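Build Your Own Hand-Held Gripper
Handout 5: First Recordings at the Table
Marwan Hourani, Potport shared workshop, 25/11/2023

By now your pair of grippers should open and close smoothly, and this is where the build gets really fun! We move over to the table and start handling cloth. Soft things fold, slump and slide in ways a block never will, so you find out very quickly what your fingers are good at. Before you record anything, open the jaws fully and look at the view from the tool. Both fingertips should show, with clear tabletop between them.

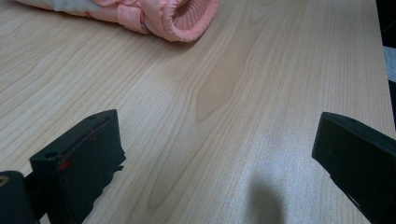 UNIT 2: FINGERS AND FABRIC

Start with something padded. A puffy, stitched surface gives the tips plenty to bite on, and a cuff is a lovely first target (go for the rim, then try the folds further along). Approach slowly, close gently, lift 15 cm, hold, put it down. Do 30 of these with each hand before you change anything on the fingers, and write down every slip.

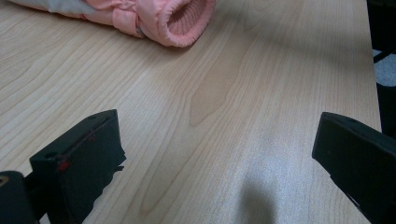
If the tips skate over the cloth, check the screws first. A finger that twists even a little under load will never pinch squarely. Next try a thin rubber pad, and keep the old tips in a labeled bag for comparison.

Once single lifts feel easy, go on to sorting gloves into a bin with both hands. The head camera joins in for this part, so keep your work near the middle of the table.
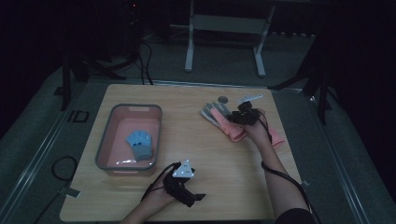 Route each cable back along the forearm and leave enough slack to reach the far corners. Swap hands halfway through; your weaker one will surprise you!

For next time: 100 clean pick-and-place runs, saved under your Mernex login, plus your slip notes. Spare finger prints are on the Fuvetti shelf.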